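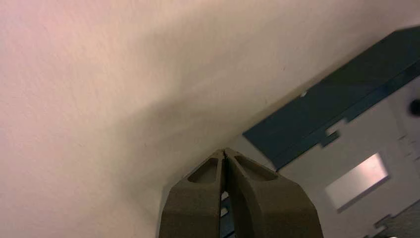 Plain off-white is never plain, one reader wrote after our last gallery, and could we please do a whole page on it before moving on to the bright colours? Yes, gladly! The same message asked for fewer tiles and more of the bumpy, speckled finishes that people walk past every day, and I couldn't agree more.

Pale and Textured
The Treltimham surfaces gallery, January

I love this sort of finish. A smooth white surface gives you one colour and leaves it at that, but put a fine stipple on it and every little bump has a bright side and a dull side - so the colour shifts as the light moves off. You can spend ages looking at it (I have, with a cup of tea going cold beside me).

Stippled, off-white with a touch of pink
Bright and creamy in the top left corner, then greyer and more beige towards the middle. Look out for the tiny dark flecks too, mostly on the left and in the centre.

The paint card I keep going back to for this family of colours is the Ledance one, which has 40 off-whites on it. My favourites are on the back, where the pinks are. In the shop they all look alike. Take the card home to Endeck Road, hold it up at four in the afternoon and suddenly there's peach, putty, oatmeal and something very close to the inside of a shell!

If you want to look at your own walls in the same way, switch the big light off and stand a lamp to one side. Low light from the side brings up every speckle, and the curved bits are the best of all - corners, window reveals, the place where a chimney breast turns. Try it in the morning as well, when the pinks are at their warmest.

The gallery archive has 3,024 surfaces in it now, and pale ones are still badly outnumbered by brick. More are very welcome, the bumpier the better. Next up is the Núñez set, all blues and greens, with 2 lovely greys at the end.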